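Home Features Interviews Homes Letters Back issues

Small flats, big washing: an hour with Caroline Owino

Quarter past nine on a Tuesday and Caroline Owino is already on the landing with a bag of someone else's towels under one arm. She does laundry rooms. Sets them up, sorts them out, tells people off about them, for housing blocks and for private flats in Minthorpe. Before that, hotel linen, 25 years of it.

"Come in, shoes off, don't sit on the pillowcases," she says.

Tea first. Then straight into it, she doesn't do small talk.

I ask how a person ends up with strong views on washing. She laughs. "You do it long enough. In the hotel we had a sheet through the press every few seconds. You get a feel for cloth. Then I moved into a flat with a cupboard for a kitchen and I thought, right, where does it all go?"

Up, mostly. Caroline is a great one for stacking. Most of the flats she sees haven't got the floor for anything wide, and people have been drying jeans over the bath for years when there was a good tall gap in the hall doing nothing but holding an ironing board.

"Measure the gap, then measure the door you've got to bring it through. I had a couple in Prastby, lovely people, measured the gap three times. Never measured the front door. It went back on the van."

And the floor? She makes a face. Wooden floors are nice to look at, she says, and they bounce. "Get a spirit level on it. Do the feet properly. Half the people who ring me about noise, it's the feet. They think it's the bearings, they've been on the phone to a repair man, and it's one foot not touching."

She has a partner in the business now, Brian Mfinanga, who does the plumbing side and is out on a job at Ceslow Court the morning I visit. They split the work by temper, she says. He's patient with pipes. She's patient with tenants – up to a point.

The point is usually pockets.

"Tissues. Receipts. Sweet wrappers. A whole packet of seeds once, sunflower, I was picking them out of a jumper all evening. People say oh I always check. No you don't! You check the trousers. Nobody's checking the shirt pocket."

Her own habit is to turn the drum by hand before anything goes in, and have a good look through the door, then open it and look again. Round glass plays tricks, she says. You get the window in it, you get yourself in it, and you miss the sock. 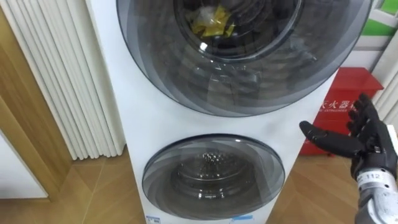

What should people do before they load a drum?

Put your hand in and feel right round it, the back as well, and take out anything left from the last wash.

Plastic bags are another one. She's seen them go in with the washing because somebody carried the load down in a bag and tipped the lot in, bag and all. "It's an easy thing to do if you're half asleep. So shake the bag out, fold it, put it in your pocket. Not the pocket of what you're washing, mind."

We get onto powder. Everyone uses too much, Caroline reckons, and she includes her own sister-in-law. If the towels come out stiff and the seal smells, she would cut the dose and run an empty hot wash before spending money on anything. Doors left ajar after. Seal wiped, specially the bottom fold where the fluff goes and sits.

"I had a lady, Yolanda Cabello, she won't mind me saying. She'd bought scent beads, she'd bought a candle. For the smell. I pulled back the rubber with my finger and there was a baby sock in there, gone grey. That was the candle money wasted."

What about cold washes, do they work. She wobbles her hand. Fine for most things, she says, shirts you've worn to an office, kids' tops. Bedding she likes hotter. Tea towels hotter still, and never in with the bath mat, which she says with real feeling.

The phone goes at this point. It's Brian, he wants to know where the long hose is. Under the stairs. No, the other stairs. She hangs up and has lost her thread so we talk about folding for a bit. Fitted sheets: she can do them, won't teach them, life's too short. Roll it up and put it in its own pillowcase.

In March she's doing a morning class at the Mbwambo Centre, 6 places, all gone already. Stain removal, labels, how to read the little symbols. She'd like to do more of them but the room's only got the one sink and teh tap drips.

Last thing, I ask what she'd change in my own place, if she came round. She wants to know where I keep the dirty washing. On the bedroom chair, I tell her.

"Buy a basket," she says, and goes off to see to the towels.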